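Workshop Tips: Teaching the Arm to Work Inside a Desktop Computer

Saturday, August 1, 2026

A good many of you wrote after the March page on folding dish towels to ask about harder jobs, and the one that kept coming up was computers: putting memory in, taking memory out, the sort of thing most of us do at the bench with a screwdriver between our teeth. I have spent a large part of the summer on it here in the Cleststead shop, steering the arm by remote and recording each try, and I have collected enough small lessons that I'd like to pass them along before I forget half of them.

Start with the case on its side, the open face up. I know it takes more bench that way, but you want the gripper coming straight down onto the board, and you want gravity holding the case still for you. A slotted aluminum table is a great comfort, as you can bolt a stop against the case and find the very same spot again tomorrow morning. If you only have a wooden bench, screw down two strips of scrap at a corner and push the case snug into it every time.

Unplug everything, and leave it unplugged for the whole session. You are not teaching the arm to deal with a live machine, and a metal finger and a charged board make poor company.

Tie your cables back. I used to think the learner ought to see the mess, and in the end it should, but the first 50 demonstrations go so much better with the power leads tucked out of the way! Once those are in the bag, let the cables wander a little more each day. Yoshinori Yoshida, who got me started on all of this, adds the clutter by the handful, like salt in soup, and I have never found a better way to put it.

Give the loose part a home. A board or a memory stick lying flat on the table is miserable to pick up with two fingers, while the same part sitting in a tray with a bit of height under it can be taken cleanly at the first try. My first tray was a Plillis drawer organizer cut down with a hacksaw, and it served perfectly well until I dropped it.

Now, the steering itself. Come in high, stop over the slot, look, and then go down. It feels slow and a little silly, but that pause gives every recording the same shape in the middle, and the arm picks it up beautifully. Keep your eye on the view from the wrist camera for the last inch. If you do the last inch by looking over at the bench, you are using something the arm may not have, and later on you'll wonder why it gropes around like a person hunting for a light switch.

Turn your controller's speed down before you go below the rim of the case. On my Condine handset I keep it at a crawl for anything near the slots. The drive cage and the sheet-metal tabs are the things you will bump, nearly always with the side of the wrist while you are watching the fingertips.

Some of you have arms you can take hold of and lead by hand. That is lovely for big sweeping moves, and I still do it for carrying a part from tray to case. Inside the case your own hand gets in front of the camera, so switch over to the remote there if you have one.

Throw away the bad ones the same day. I keep a pencil and a Tsuji notebook by the keyboard and put a cross beside any try where I fumbled and got lucky. A fumble you recovered from on purpose is worth keeping, and I mark those with a circle.

As for how many, I had something useful with 100 good tries at one slot with the case in one place. Moving the case about took me to 280. People talk of 1,000 and perhaps they are right, but I have beans to pick.

Stop when your hand gets tired, too. My tries after supper were jerky, every last one of them, and the arm learned the jerks along with everything else. Next time I want to get into the little clips at the ends of the memory slots, which need a push from a single fingertip and have been giving me fits.
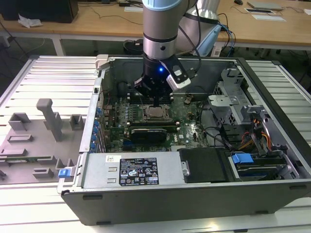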